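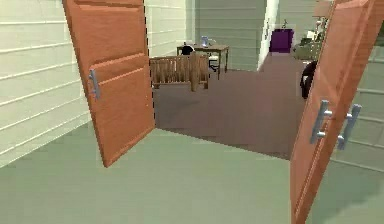
Living Room > Furniture Care > Wood Tables

3 min read

Getting White Rings Off a Wood Coffee Table

A white ring means moisture got into the finish and stopped there. A black ring has gone down into the wood itself, and that one needs sanding or a refinisher. The tips below are for white rings only.

Start with the mildest method. Lay a dry cotton T-shirt over the mark and run an iron on low, no steam, for a few seconds at a time. Lift the cloth and look after each pass. Most fresh rings fade by the third or fourth.

If the ring is still there, rub in a little petroleum jelly, leave it overnight and wipe it off in the morning. Mayonnaise does the same job but it smells.

Old rings sometimes need a light abrasive. Mix baking soda with enough water to make a paste and rub with the grain, using one finger and a soft cloth. Don't use this on high-gloss lacquer – it will leave a dull patch that shows worse than the ring did.

Shellac is a special case. Test the underside of the table with a drop of rubbing alcohol. If the spot turns sticky, skip the iron.

Once the mark is gone, wax the whole top so the shine matches. I use Giltari paste wax, and a 62 dollar side table I bought used in Clineton has had two coats a year and still looks decent. Let the wax haze over before buffing.

Coasters with cork backs hold up better than felt, which soaks up water and keeps it against the wood. For a vase, put a glazed saucer underneath and check it when you change the water.

Liam Holroyd
Updated 1 July 2018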